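Carrying the Thing About: A Report on Fit, Wear and Fuss in Belt Pouches for Folding Multi-tools

Student project report, Design and Materials, second year
Flynn Whitelaw and Marama Mudgway
Supervisor: Tane Pirihi

1. How we ended up with this topic

Our first proposal was for a knife sheath that would sharpen the blade as you drew it. Mr Pirihi read it, asked which of us planned to keep our thumbs, and handed it back. The second proposal was for a belt pouch, and it was accepted the same afternoon.

The question we settled on is a dull one that people who carry tools argue about endlessly: will a pouch made for one folding multi-tool hold a different one of nearly the same size? Shop listings tend to say "fits most models". We wanted to know what "most" was doing in that sentence.

Three pouches were tested. The Plavley is stitched leather with a press stud. The Starville is nylon webbing with a hook-and-loop flap. The Merrick is a moulded plastic shell with no flap at all, which holds the tool by gripping it and hoping. We added a fourth of our own making, cut from vegetable-tanned leather and called the Statholm after the street the workshop is on, since every other name we liked had already been used by somebody selling camping stoves.

2. What we wanted from a pouch

We asked people who carry a tool for work what annoyed them about their current pouch. Hemi Pearce, who looks after the rigging in the college theatre, gave us so much material that we stopped writing and just nodded. His main points were that a pouch should let go of the tool when pulled and at no other time, that it should not creak in a quiet auditorium, and that it should not swing round to the small of the back when you sit in a van.

From this we took four things to test: retention, ease of drawing one-handed, noise, and wear at the mouth of the pouch. Comfort was left out of the numbers. We wore all four and have opinions, which are in section 6 where they can do least harm.

3. Method

Retention was tested by hanging the pouch upside down from a belt, closed, with the tool inside, and dropping the belt a fixed distance onto a stop. Each pouch had 40 drops. We recorded whether the tool stayed put, shifted or left.

For drawing, each of us took the tool out and put it back 20 times per pouch with the right hand and then did it all again with the left. Flynn is left-handed and had been looking forward to the second half of this for weeks.

Noise was judged by a third person with their eyes shut at the far side of the workshop. This was usually Flynn Bright, who is not the same Flynn as the author and would like that made clear, particularly in connection with the results of section 5. We know a sound meter would have been better. The department's sound meter needs a battery of a kind last manufactured, as far as we can tell, for the department's sound meter.

Wear was measured by counting draws until the stitching or edge at the mouth showed damage. Mr Pirihi suggested we choose a limit in advance, or we would be there until graduation. We didn't, and we nearly were.

The tool used throughout was the same one, a plain steel folding model weighing 174 grams. A second, slightly thicker tool was borrowed for the cross-fit tests.
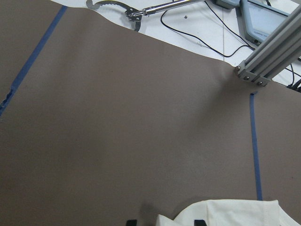
4. Making the Statholm

We had assumed that making a pouch would be the quick part. Leather of this kind is wetted, pressed round the object it is meant to hold and left to dry in that shape, and all the guides we read describe the process in a calm tone that suggests the writer owns more clamps than we do.

Version one was pressed round the bare tool. It dried beautifully and fitted the tool so closely that it could not be got in without soap. Version two was pressed round the tool wrapped in a layer of cling film and a layer of card, and was too big, because one of us had used the cardboard from a cereal packet and the other had added some more without mentioning it. Version three had the card measured by one person only. That is the version tested.

The stitching was done by hand with waxed thread. Marama's line of stitches is straight. Flynn's is on the side that faces the hip.

For the closure we used a strap with a press stud, placed so that the thumb meets it on the way down. Moving the stud a few millimetres made more difference to the drawing test than anything else we altered, and we wish we had found this out before setting it with a hammer for the first time.

5. Results

Retention. The Plavley and the Statholm kept the tool on all 40 drops. The Starville kept it every time too, though the tool shifted in the pouch and the flap began to lift at one corner near the end. The Merrick did very well until drop 31, when the tool left at speed and was found under the bandsaw. It stayed in for the remainder, but the mood had changed.

Drawing. The Merrick was easily the quickest with either hand, for reasons related to the previous paragraph. The Plavley was slow when new and improved as the leather eased. The Starville needed a firm tug and sometimes came up the belt along with the tool. Our own pouch was good right-handed and poor left-handed, as the strap had been designed by the right-handed author while the other one was at lunch.

Noise. The Starville can be heard everywhere. Flynn Bright reported it from the corridor, during a round when he had gone out for a biscuit. The Plavley gave a small click and a creak, the Statholm a small click and a slightly larger creak, and the Merrick a hollow clack on the way in.

Wear. We got to 613 draws before anything failed. What failed was a stitch at the mouth of the Statholm, on the hip side. The authors have agreed to describe this as a result of the handmade process in general. None of the three bought pouches had failed by the same count, though the Plavley had darkened along the edge and the hook-and-loop on the Starville had gathered a fair amount of jumper.

Cross-fit. The thicker tool went into the Starville with no trouble. It went into the Plavley with the stud left open, which rather defeats the stud. It would not go into the Merrick or the Statholm at all. Of our four pouches, then, "fits most models" was properly true of one, and that was the loud one.

6. Discussion, with opinions

The closer a pouch fits one tool, the better it behaves and the less use it is for any other. We are aware that this could have been guessed in May, before we bought anything. What surprised us was how little play is needed to go from a snug fit to a rattle. Two thicknesses of cereal packet did it.

Webbing forgives a wrong size. Moulded plastic doesn't, and gives no warning. Leather starts out strict and loosens with use, so a leather pouch that feels slightly too tight in the shop is probably the right one. A leather pouch that feels perfect in the shop may not be perfect by winter.

As for comfort, Marama preferred the Plavley and Flynn preferred the Merrick until he sat down in it.

7. What we would change

A proper left-handed version should be made and tested by somebody other than Flynn, who can no longer be considered neutral. The mouth needs a second row of stitching or a folded edge. The drop test should include walking and climbing stairs, as very few people dangle their belt upside down at work, although Hemi says he has come close.

We would also test wet pouches. Our plan for this got as far as a bucket.

8. Thanks

To Mr Pirihi for the loan of the clamps, to Hemi Pearce for the loan of the thicker tool and for asking after it only twice, and to Flynn Bright for his ears. The Statholm, restitched by Marama, is in the second drawer of the leather bench and may be borrowed by anyone who is right-handed.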